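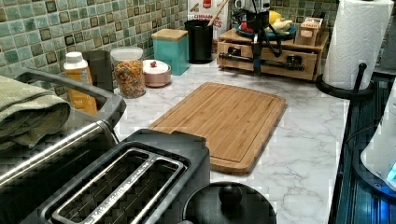 Who can apply for the kitchen counter reset position at Rulel?
Adults who can lift 38 pounds, read a written checklist, and work on their feet for a full shift. Prior cleaning or catering work is useful but is not required.

Position: Counter and Storage Technician, part time
Location: Udley, with travel to Coneck
Start: December 2023
Reports to: Pornthip Yimyam, Household Operations

Scope of work

Rulel services kitchens in furnished rental units. Between stays, each kitchen is returned to a fixed counter layout. The technician works alone in the unit and records the result on a paper form.

Tasks per unit:
Unplug countertop appliances before cleaning. Empty toaster crumb trays and wipe the outside of each appliance with a damp cloth.
Wash and dry cutting boards by hand. Boards with a juice groove are brushed along the full length of the groove. Bamboo boards are not soaked and do not go in the dishwasher.
Clear the back row of the counter, wipe the backsplash, and clean the grout lines between small tiles with a soft brush.
Return canisters, cereal jars and utensil holders to the back row. Lids are checked for fit.
Empty and wipe small drawers in countertop organizers. Tighten loose knobs by hand.
Remove fruit that is bruised or split. Plates used for fruit are washed and put back in the same spot.
Replace used kitchen towels. Towels are not left draped over appliances that produce heat.

Open food left by guests is discarded. Sealed dry goods are kept if the date on the package is still good - this includes boxed cereal, but not cereal that has been poured into a jar.

Workload

A standard shift is 5 units. Travel between units on the same site is on foot. Coneck units are reached by company van, and travel time is paid.

Supplies

Cloths, brushes, gloves and cleaner are provided. The cleaner is supplied by Saragih and is mixed in 1000 ml bottles. Bottles are labeled at the time of mixing. Closed shoes are required and are not provided.

Pay

Up to 700 dollars per week, depending on the number of shifts accepted. Training shifts are paid at the same rate as regular shifts.

To apply

Send a one-page work history and two references to Pornthip Yimyam at the Udley office. State which shifts you can work and whether you hold a driver's license. Applicants who are selected will complete a paid trial in one unit.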